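Needle exchange

A needle exchange, also called a syringe service or (in some towns) just "the van," is a place where people who inject drugs can drop off used syringes and pick up clean ones at no charge. I've been keeping up this entry for a few years now, and I'm going to write it the way I'd tell it to a neighbor, with apologies to anyone who came looking for a stiffer sort of article.

The basic idea is pretty simple. Hepatitis C and HIV both travel in blood, and a shared syringe carries blood from one person to the next. Hand out enough clean ones and there's less sharing. Most exchanges I know of do a lot more than that, though - they give out naloxone (the nasal spray that can reverse an opioid overdose), test strips for fentanyl, bandages, condoms, socks, and if you're lucky a decent cup of coffee. Plenty of them will also run a quick blood test while you wait, and help with the phone call if you want to get into treatment.

How it works

There are fixed sites and mobile ones. A fixed site has a door, regular hours and a counter. A mobile site is a van or an old camper that parks at the same corners every week, and it suits spread-out places where hardly anyone has a car. Niddale has one of each, and the van sees more people!

Then there's the question of how many syringes you get. Under a strict one-for-one rule you leave with exactly what you brought in. Needs-based programs give people what they expect to use before the next visit. I lean toward the second kind, and I'll admit that up front, but the first kind is still common because town boards find it easier to vote for. Serville sits in the middle: it's one-for-one with 10 extra for anybody who asks, and first-timers get a starter pack even if they show up with nothing.

Used syringes go straight into hard plastic containers with a lid that locks. Staff don't handle them, they just hold the container out and you drop yours in. Full containers get picked up as medical waste, and that pickup is one of the bigger lines in most budgets (I was surprised by that too, the first time I saw one).

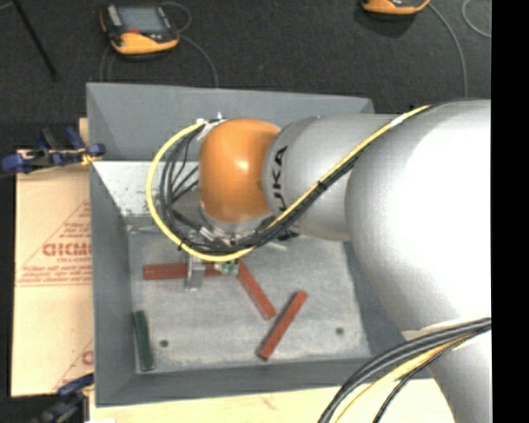
Robot arm above a gray bin.

Local history

The Serville exchange is the one I know best. It opened one February in the back of a closed shoe repair shop, with 2 folding tables and a space heater that tripped the breaker. The town had been arguing over it for ages. People worried it would bring dealing to Main Street, and I don't think that was a silly worry, it's the first thing most of us would ask. In its first year the exchange gave out around 3000 syringes and took back 2000, and you'll still hear both sides quote those same figures at each other. The missing ones weren't all on the playground, by the way. A lot of people used the drop box behind the Clollari pharmacy, and those never got added to the count.

Clollari itself never opened an exchange. The pharmacies there sell syringes without a prescription, which helps if you have the money and can stand being looked at while you ask.

Arguments for and against

The usual objection is that free supplies make drug use look acceptable. The usual answer is that people were injecting before the exchange came along, and that it gives them a friendly face to talk to on the day they're ready to quit. Another complaint, and one I have more patience for, is that these places tend to land in the poorer part of town - it was certainly true of Niddale, where the Atanasov Street site was picked mainly for the cheap rent.

Laws vary a great deal from state to state, so check your own before you carry anything home from one of these programs. In some places a syringe still counts as paraphernalia, even a clean one in its wrapper.

See also: Naloxone; Overdose prevention; Sharps disposal

Last edited 6/5/22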